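In Favor of the Empty Drawer

December

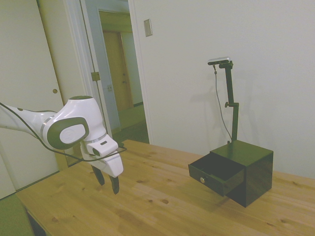

By the home and workshop columnist, Zeltitz Review

A small drawer left partway open with nothing in it looks like a mistake to most people. They want to push it shut or put something inside. I think they should leave it empty, and I think most homes and workrooms would run better with one drawer that has no job.

The little black cabinet on the pine table is the kind I mean. It has a single drawer with a round silver knob, and the whole thing is a plain cube. You could fill it in a minute with paper clips, batteries, spare keys, and the screws left over from a shelf. Then it would be full, and you would need another one.

I have lived with too many full drawers. When I moved out of my last apartment in Nivska I emptied a kitchen unit and put everything on the floor to sort it. There were 72 separate things in the top drawer alone. I had used maybe five of them in the past year. The rest were there for one reason, and that was that the drawer had been open when I was holding them. I found three tape measures, a dead flashlight, a bag of picture hooks, and the instructions for a toaster I no longer owned.

The usual advice at this point is to buy dividers. I bought dividers. Hovari, the housewares store near me, sells a set for 20 dollars, and they fit well enough. What I got was a drawer full of junk in rows. Dividers make it easier to find the third tape measure, but you still have three. They also make each slot look like it needs filling, and I caught myself hunting around the house for something the right length to go in the narrow one.

So when I set up the new place I kept one drawer empty on purpose. It is the one closest to the front door. When I come in with a receipt, a loose button, or a library card, it goes there. On Friday evening I take everything out and put it where it belongs or throw it away. This takes less time than making tea. By the time I sit down to eat, the drawer is empty again.

People object to this in a couple of ways. The first is space. If you live in a small home, they say, you can't afford to leave any of it unused. I understand that, and for years I rented a single room with one dresser in it. But the empty drawer doesn't have to be big. A box small enough to sit on a tabletop will do the work, and a small one is better, as it fills up sooner and you are forced to deal with it. A deep drawer lets you put things off until spring.

The second objection is that it will turn into a junk drawer like all the others. It might. Mine did twice in the first couple of months. Once I skipped a week, and once I had guests and swept the whole hall shelf into it before they arrived. Both times I had to start over. I don't see this as a reason to give up on the idea. A sink fills up with dishes too, and we keep washing them.

I would also say something for a single drawer over a stack of them. A cabinet with six drawers invites labels, and labels invite arguments. Is string a tool or a kitchen item? Does the stapler go with the paper? My sister and I once lost most of an afternoon at our parents' house in Botha to questions of this kind, and the labels we printed were ignored by everyone in the family, including us. With one drawer there is only one place to look.

A knob matters more than I used to think. Many new cabinets have flat fronts with a push latch, and they look tidy, but I forget they open. A round knob in the middle of a plain front reminds you that something is behind it, and you can pull it with one hand while holding the mail in the other. My hall unit came with no hardware, and I spent 30 minutes one Saturday drilling the hole for mine. It ended up slightly off center. I notice it every day and have not fixed it.

I am not asking anyone to get rid of their things. I own plenty, and I like most of it. My request is smaller. Pick one drawer, take everything out, and find other homes for what was in it. Don't assign it a category. Use it for whatever is in your hand when you walk in, and clear it out on the same day each week. If that is too strict, clear it out when you can no longer see the bottom.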